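# Why Tools Hang on a Wall

*From the Midlow Learning Center's "How Things Are Kept" series for young readers*

Many homes, schools and workshops own more tools than will fit neatly into one drawer. When tools are piled together, the small ones slide underneath the large ones, and finding a screwdriver can take longer than using it. One answer is to store the tools on a wall, using a pegboard.

## What is a pegboard?

A pegboard is a flat sheet with small holes in it. The holes are set out in straight rows, and the distance between one hole and the next is always the same. Hooks fit into the holes, and the tools hang from the hooks.

The even spacing is important. Because every hole matches every other hole, a hook can be placed anywhere on the board. If a family buys a longer brush or a wider saw, the hooks can be moved to make room. No new holes need to be drilled.

Most pegboards are fixed a little way in front of the wall. The narrow space behind them gives the bent end of each hook somewhere to go. A hook that is pushed in and turned down will grip the back of the board, and the weight of the tool helps to hold it there.
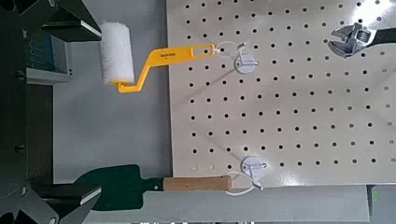

## Which tools can hang?

A tool needs something for the hook to hold. Look at the handles of the tools in your home or classroom. Many have a hole or a slot near the end, and it was put there so that the tool could be hung up. Other tools, such as hammers, have a wide head that can rest across two hooks placed side by side.

Painting tools are good tools to hang. A paint roller has a soft cover that soaks up paint and spreads it on a wall. If a roller is left lying on its side for a long time, the soft cover may become flat along one edge – and a flat roller does not paint evenly. On a hook, nothing presses against it. It should be washed and dried before it is put away.

## How to plan a board

Before any hooks go in, it helps to lay the tools on the floor and move them about until they all fit. Tools that are used often should be easy to reach. Heavy tools belong on the lower part of the board. Sharp tools should be placed where young children cannot reach them, and only an adult should hang them or take them down.

Some people draw around each tool with a pencil. The outline shows where the tool belongs, and an empty outline shows that something has not yet been returned.

## Words to know

**Hook:** a bent piece of metal or plastic used for hanging things.

**Outline:** a line that shows the outer shape of something.

**Slot:** a long, narrow opening.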